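Chapter 4
Feeding and Sleep in the First Year

Nayeli Medrano

After reading this chapter, you should be able to explain how feeding patterns change between birth and twelve months, describe the signs that a baby is ready for solid food, and help a family plan an evening routine.

Parents often ask whether a bigger supper will make a baby sleep longer. The idea is an old one. A parenting booklet printed in 1975 told mothers to stir cereal into the last bottle of the day, and many grandparents still pass that advice along. Current practice is different. Night waking in young babies has several causes, and hunger is only one of them. Cereal should not be added to a bottle unless the baby's doctor has asked for it.

Most babies start solid food at the age of six months or close to it. By then they can hold their heads steady, sit with support, and move soft food to the back of the mouth. Soft cooked vegetables such as sweet potato are common early foods.
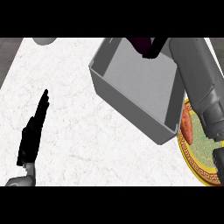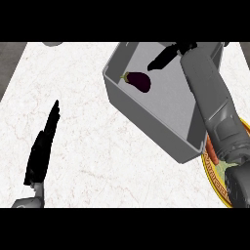
Milk remains the main food for some time after solids begin. A family that cuts milk feeds too quickly may see more waking at night, and the cause is easy to miss. Ask the parents to write down feeds and naps before you suggest any change.

Section 4.1 follows the Trutier family, whose son was 10 months old and woke four times a night. Their feeding log is printed in full. Read it before class and mark the feeds you would ask about first.

Key terms: night feed, wake window, responsive feeding, weaning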